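征集参加者：Prurkeo 家常面食记录计划（七月）

我们是一个小的编辑小组，正在准备一本关于家常面食的双语小书。书里不收饭店的菜，只收家里人平常做的东西：馒头、面片、疙瘩汤、饺子、烙饼，还有各地叫法不同的点心。为了这本书，我们现在征集12位参加者。

您适合参加，如果：
在家里经常做面食，水平高低没有关系；
愿意用中文讲述做法，普通话或者方言都可以；
七月里能来两次，每次一个下午，下午两点开始。

会写菜谱不是必要的条件。很多人做面从来不称重，我们很欢迎这样的人。您说“水要一点一点加”，我们就这样写下来，然后再和您一起确认它的意思。

第一次见面是谈话，内容包括您跟谁学会做面、过年过节有什么习惯、哪些词您家里说而别人家不说。第二次见面我们一起读稿子，您可以修改或者删去任何一段。两次都在 Dovell 楼二层进行，进门以后请向左走，按109号门铃。

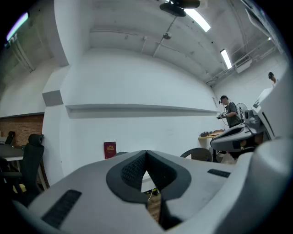 Dovell 楼二层，浅灰色外壳，后面露出一段白色细线

每位参加者完成两次见面以后，得到840元报酬，另外得到成书一本。从外地来的人，车票由我们支付，请保留票据。Šťastný 面包房为两次见面提供茶和点心；如果您对坚果或者鸡蛋过敏，请在报名的时候写明。

书中可以用您的真名，也可以用别的名字，由您自己决定。谈话会录音，录音只给编辑使用，书印好以后删除。

报名方法：请写一封短信，说明您的年龄、家乡、最常做的一种面食，以及您方便的时间。信可以放进 Dovell 楼入口的 Prurkeo 信箱，也可以用本页下面的表格发送。六月底以前收到的报名，我们都会回复。如果人数已经满了，我们会先问您是否愿意参加秋天的第二组。

我们的中文不是母语，信里如果有不清楚的地方，请您直接告诉我们。

Prurkeo 编辑小组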